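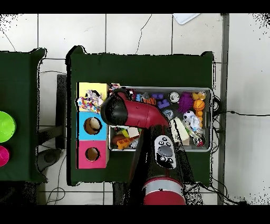
I've been going back and forth with my friend Vilmos Kocsis for most of a year over one number. The number is 73. That's the percent of pick-and-place tries that Troltov, the sorting method his group put out in October, got right on a tray full of mixed toys. The older method they compared it to got 59. Vilmos thinks people should be more excited. I think people should be more excited too, but about a different part of the paper, and he's tired of hearing it at lunch so now you get it.

Quick background. Sorting papers love rigid blocks. Blocks on a bare table, spaced out like chess pieces, one color per bin. I've read so many of those! You get a score up in the high nineties and then you go home and look at your kid's toy bin and there is no spacing in there at all, it's a heap, and half the heap squishes.

Troltov goes after the heap. Balls, plush, cloth, cans, little plastic bits that hide under everything else, all in one container, and three boxes with round holes to put them in. The arm gets no help with the piling. If a towel is on top of the thing it wants, well, it has to deal with the towel.

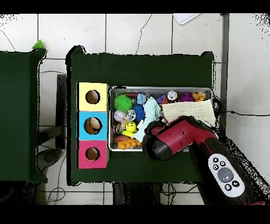 The toy tray with two cloths in the mix, and the three target boxes to its left.

My favorite table is the one on page six that splits the score by what kind of object it was. Balls do great. Cloth and paper come in at 40 percent. Vilmos calls that the embarrassing row, and he wanted it in the appendix (he lost that vote, thank goodness). I'd have put it on page one. A flat thing that bunches up when you grab it has to go through a hole, and the hole doesn't care how nice your grasp was. You can win the pick and still lose the place. Most scoring I've seen stops at the pick, so that failure never even shows up.
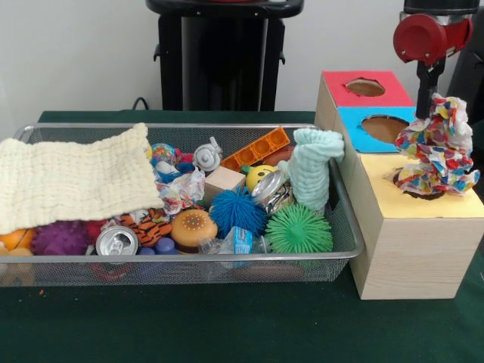 Crumpled paper at the yellow panel of the stepped box.

Now, my gripes. They ran 35 trials per object type, and I'd like a lot more before I trust the gap between plush and cloth. Also the holes always face up. Tilt a box a little and I bet the numbers sag - Vilmos says no, I say run it.

The other complaint I hear, mostly from the Stollent crowd, is that a method failing on more than half of its soft objects isn't ready to publish. I can't get behind that. If we only print the tidy wins, the next student starts from the same blocks on the same bare table and burns a winter finding out about towels on her own. Give me the ugly row every time, with the videos of the misses if you've got them.

Vilmos has promised me the tilted box runs. I'll post them when he sends them over, even if he's right.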